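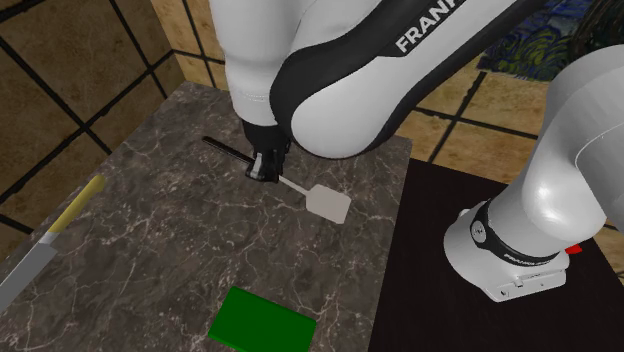 Spatula in the gripper, marble counter, Siltance kitchen.

2024-04-30

Up to 319 accepted episodes as of lunch. The target is 3000. I did the division on the back of an envelope and then threw the envelope away.

The spatula task is the one I dread. The handle is a thin rod, and in the simulator thin things behave according to their own private laws. Close the fingers a hair too far along and the physics decides that metal and handle would both like to be in the same spot, and off goes the spatula across the room. Those runs get thrown out, of course. What bothers me is the runs that nearly do that and don't. They get a green tick from the success checker and go in the pile with all the others, and whatever learns from the pile will learn that a lucky wobble is how you pick up a spatula.

I wrote that to the Siltance people in December, in slightly nicer words. The answer was that scale would wash it out. Scale washes out a lot of things in emails. I have yet to see it wash out a bad habit that I, the person steering, repeat every time because my wrist is tired and the controller drifts left.

Spent most of the morning on approach angles. The guide says to vary them. I thought I was varying them, so I plotted the last batch, and there they were in a fat little bunch, with a few strays I must have done after coffee. So I forced myself to come in from the far side for a while. Of those I lost 28 in a row to the checker, which wants the object held above a certain height for a certain time and won't give credit for anything slower. Slow and careful fails. Fast and sloppy passes. I put this in the notes field, where I suspect my notes go to live by themselves.

Then there is the kitchen. It is a very handsome kitchen. Tile on the walls, marble on the counter, a swirly painting that looks like a starry night. I have now spent more hours in it than in my own, and mine has mail on the counter, crumbs, a cord for the toaster and bad light after four. The claim in the Batby plan is that a model trained here will carry over to a real counter with very little extra data. Maybe so. I'd like to see the test before the claim, and the test is down for later, after the data is all in, when it will be too late to collect it any other way.

What gets shuffled between resets is where things sit. What doesn't get shuffled is that somebody cleaned up first. No spatula under a dish towel, no knife half in a drawer. I asked for clutter and got told that clutter is a version two item. I asked for worse lighting and got a form. 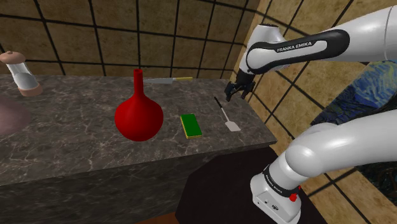 A reader who says they did this same job for another outfit writes that I'm too hard on the clean setups, and that their own model, trained on nothing but tidy counters, did better on real ones than the one they fed with junk. They say the junk just taught it to hesitate. They also say I should stop reading my own plots.

Well. I'd want to know how many real counters, and whose. But I'll admit the point about hesitating stuck with me, as I do see it in the playback from the first policy they trained on our data. It hangs over the counter a good long while with its fingers open and then drops. I had put that down to my own dithering being copied, which it may be. Could be both. A policy that has learned my dithering and a policy that is unsure look exactly alike on playback, and this is the sort of thing I would want somebody to sort out before asking for another couple thousand episodes.

Afternoon: went back and relabeled. The instruction text had "pick up the utensil" on 83 episodes where there was both a knife and a spatula on the counter, so which utensil, please? Whoever wrote the template hadn't looked at a reset. I changed them by hand to name the object. The Dumitrescu export script then refused the file for having too many distinct instructions. Put the limit up in the config, ran it again, went through. No idea what that limit was protecting.

Brerow wants a demo clip by the end of the week, one good pick, no cuts. They'll get one. I could make one in ten minutes, and it will tell them nothing at all about the other runs, and I'd bet my lunch it ends up on a slide next to the word "robust."

Wrist sore again. Switched the controller to the left hand for the last half hour, and the picks were ugly but the angles finally spread out on the plot. Might do the whole first hour that way tomorrow and mark the batch so it can be pulled out if it turns out to be garbage. Need to charge the spare controller tonight.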